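The Halyard at Number Two

A story in three short parts
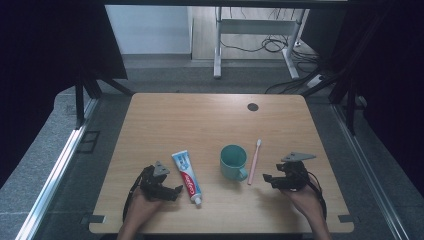

One: The Noise

Régis Hoarau had owned the Jistia for the better part of his life, and in all that time he had never once slept badly aboard her, so when he came up into the cockpit in the small hours with his hair on end and a blanket round his shoulders, Mireille Royer knew something was properly wrong.

"It's tapping," he said.

She had been sitting out with the last of the tea, enjoying the harbour lights and the warm air you get in August when the wind drops after dark, and she listened for a good while before she answered. There were eighty boats in Gorkham basin that night, and every one of them had something to say. Blocks creaked, fenders squeaked, and somebody's flag was fluttering away to itself over by the fuel berth.

"They're all tapping, my love," said Mireille.

"Not like ours. Ours has a limp."

And once he had said it, of course, she could hear it too: two quick knocks against the mast, a wait, and then a third, a little softer, like a visitor losing heart on the doorstep.

Two: The Opinions

By breakfast the whole pontoon had taken an interest, which is the way of things in Gorkham, where a person can't so much as coil a rope without three neighbours coming along to admire it or to coil it again.

Dorian Baudry came first, in his slippers, and said it was the spare halyard and they should tie it off to the rail with a bit of elastic. He had done the same on the Cenov years ago and never had a moment's bother. Issa Semaan, who had the berth opposite and had once sailed 339 miles with a cracked boom and still liked to be asked about it, thought it was nothing of the kind. It was inside the mast, he said, a loose cable most likely, and the only cure was to have the whole stick out on the quay and stuff it with foam.

"The whole mast?" said Régis, who had gone rather pale.

"It's only a morning's work," said Issa kindly, "if the crane's free."

They tied off the halyard with elastic. They tied off the other one too, and the topping lift, and a length of old signal line that none of them could account for, until the Jistia looked like a parcel done up by a nervous aunt. Then they all sat down in the cockpit with coffee and a bag of rolls and waited for the wind, and when it came, a nice gentle breath from the south, they put down their cups and leaned towards the mast.

Knock, knock. And then, after a moment, knock.

Three: Gaëtan Goes Up

It was Gaëtan Maillard, the youngest of them by a long way, who offered to go up and look. Régis checked the harness, and Mireille checked it after him, and Dorian took up the slack at the winch while Issa stood at the foot of the mast calling out advice that grew louder as the boy grew smaller.

He was up there for ages. They could see the soles of his shoes, and now and then a hand.

"There's a spoon!" he shouted at last.

"A what?"

"A spoon! On a string! Somebody's tied it to the spreader!"

Régis sat down on the coachroof. He was quiet for so long that Mireille came and sat beside him, and it was a minute or more before he began to laugh. Old Fuchs, he told her, wiping his eyes. Fuchs, who had sold him the boat, and who used to swear that a spoon in the rigging kept the gulls away. It must have been lashed up tight all those years, and only now had the string worked slack.

"Shall I cut it down?" called Gaëtan.

Régis looked at Mireille, and Mireille looked up at the spreader with her hand shading her eyes.

"Just tie it tighter," she said, and went below to see about more coffee.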